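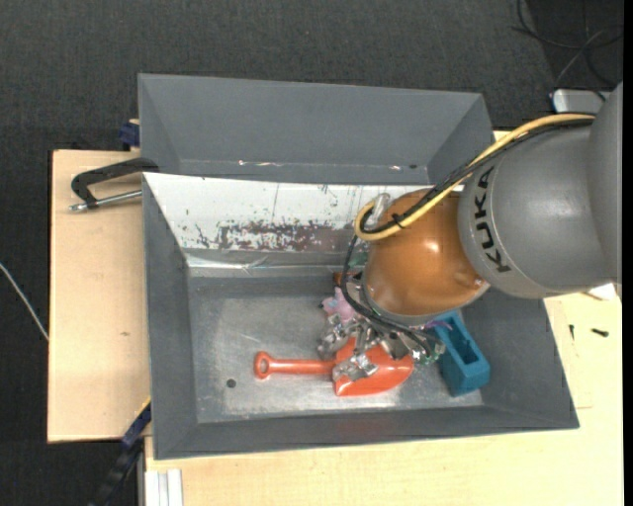
Student Projects — Sport and Recreation Studies

Retention of Adult Beginners at a Community Fencing Club

Submitted by Niloufar Nazari and Gumaro Lozano
Supervisor: Gunnel Grønli
2/18/18

1. Background

The Lidby Fencing Club offers foil and épée instruction to children, teenagers and adults. Its adult beginner course runs for 30 weeks and ends in June, when participants may apply for full membership. The club asked the department to examine why many adults complete the first part of the course but do not continue to the end.

2. Method

The authors attended evening practice as observers and held interviews with current beginners, former beginners and two coaches, Soledad Nava and Jingyi Lü. Attendance was taken from the club's sign-in sheets, which contained 575 entries for the adult course. Entries with no legible name were left out. Children's classes were not studied.

3. Findings

Attendance fell most sharply at the point where footwork drills gave way to open bouting. Several former beginners said they had felt unprepared to fence experienced members, who were often left-handed or much faster. Others mentioned the cost of buying a jacket and mask once the loan period ended.

Travel was a smaller concern than expected. Participants from Chávez, the farthest district served by the club, attended as regularly as those who lived close by.

Both coaches noted that beginners who refereed practice bouts early seemed more at ease on the strip. The sign-in sheets do not record refereeing, and this point could not be tested.

4. Recommendations

The club should extend the loan period for masks and jackets to the end of the course. Open bouting should be introduced in pairs of beginners, with a coach present — at least for the first two evenings. Sign-in sheets should include a column for refereeing duty.

5. Limitations

Only one course was studied. Former beginners who had moved away could not be reached, and their reasons for leaving are not included.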